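Folding on the grey top, part two

24/02/2022
Filed under: laundry, surfaces

The January post on where I fold the washing got more mail than anything else on this blog, most of it asking why I gave up on the kitchen bench. The short answer is friction. The long answer follows.

A stone bench has almost none. A knit garment put down flat will stay flat, but the moment you draw one edge across to meet the other, the bottom layer travels with it. You end up holding one side down with a forearm while you fold with what is left. On a bed you have the reverse problem. The doona gives under your hands, the crease never sets, and the colour of the cover hides any lint you were supposed to be looking for.

The grey padded top is somewhere between the two. The fabric has a fine weave that grips a brushed or fleecy cloth well enough to hold the bottom layer still, and the padding is firm enough to press a crease with the side of the hand. The front edge is rounded, so nothing catches when it is pulled over. I bought the cover fabric as an offcut from Hetley, 360 grams per square metre according to the ticket, and stapled it on the underside. The next weight down was cheaper and pilled within a fortnight on my sample.

A few notes for anyone building one.

Colour. Go light and go plain. Dark socks, white hems and stray threads all show up on pale grey. I tried a patterned remnant from the Ellen range first and kept losing small items on it.

Height. Mine sits 6 cm lower than the kitchen bench. Folding is done with straight arms more than cutting is, and the lower top saves the shoulders.

Backdrop. The panel with the lemons went up behind the top to keep things from sliding off the back. It is a printed tile pattern, white squares with thin brown lines, and it has a few wrinkles I have stopped trying to steam out. The grid is handy for judging whether a folded stack is leaning.

Cleaning. A lint roller first, then a damp cloth. Do not use the Grarnix upholstery foam on this weave. It left a tide mark on my offcut that has survived 8 washes.

On to elastic waists, which are the items that go wrong most often. A gathered waistband wants to close up, and when the garment has a white lining or edge in a different weight of cloth, the two layers relax at different rates. Drop it from the basket and it lands as a lump with no obvious top or bottom. The method I have settled on:

Find the waistband before anything else. It is the only part with regular ruching and can be found by touch.

Pinch the elastic and the outer cloth together. If you take the outer cloth alone, the lining stays where it was and you have to start again.

Open it out lengthwise under light tension. Too much and the elastic snaps the whole thing back when released.

Lay it down, smooth from the waist towards the hem, and only then fold. Legs together, hem to waist, then once more if the drawer calls for it.

Red fleecy cloth sheds for the first few washes, so do those items last or the fluff ends up on everything else. I keep mine in a separate mesh bag from Morrison, which has done more than 1,000 loads by my tally on the laundry door and still has its original zip.

Next post will be fitted sheets, if I can get one to lie still for long enough to measure it.
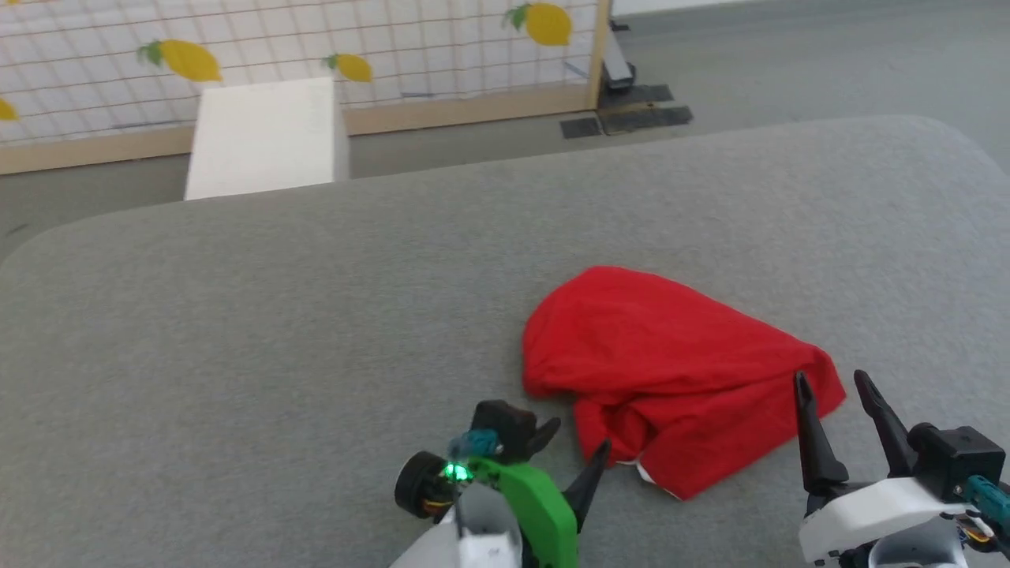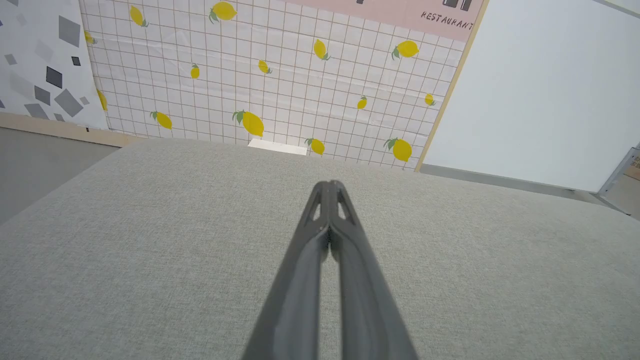
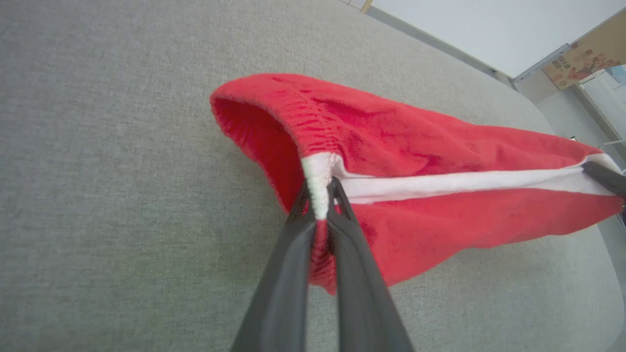
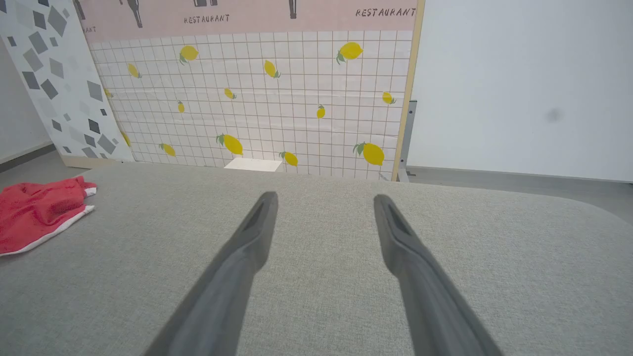
The grey folding top. Red item with the white edging in the first, third and last; lemon panel in the second and last.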